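# Voting Blocs and Procedural Delay in a Regional Assembly

**Final project report, Comparative Regional Institutions**
Submitted July 10, 2019
Authors: Carolina Fonseca, Yakubu Akande
Project supervisor: Desmond Kincaid

## 1. Purpose

This report examines how small groups of member states use procedure to delay decisions on border disputes. The case selected is the Balogun Corridor question, which has been before the Rimetti Assembly in one form or another since 2000. The project was limited to open sessions and published minutes.

## 2. Sources and method

The authors reviewed 3186 pages of minutes and annexes. Each motion on the Corridor was coded by sponsor, by type (substantive or procedural) and by result. Coding was done twice, once by each author, and differences were settled by the supervisor. Closed consultations are not covered.

## 3. Findings

Of the 12 motions identified, only two reached a vote on substance. The others were referred back, postponed or withdrawn. Sponsors of postponement were usually states with no border on the Corridor, which was contrary to the expectation stated in the proposal.

## 4. Coding categories
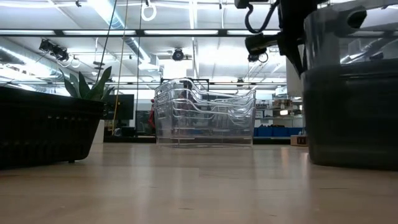 Procedural motions were the most difficult to classify. A request for more time may be a sincere request or a means of preventing a vote, and the minutes seldom settle the matter. The first draft used three categories, set apart as clearly as the black basket, the clear bins in the middle and the large translucent bin with bare wood between them. The minutes did not support such separation, and the final version allows a motion to carry two codes.

## 5. Further work

Emlyn Griffiths has agreed to read the annexes in French during August. Any corrections to the motion table will be filed as an addendum.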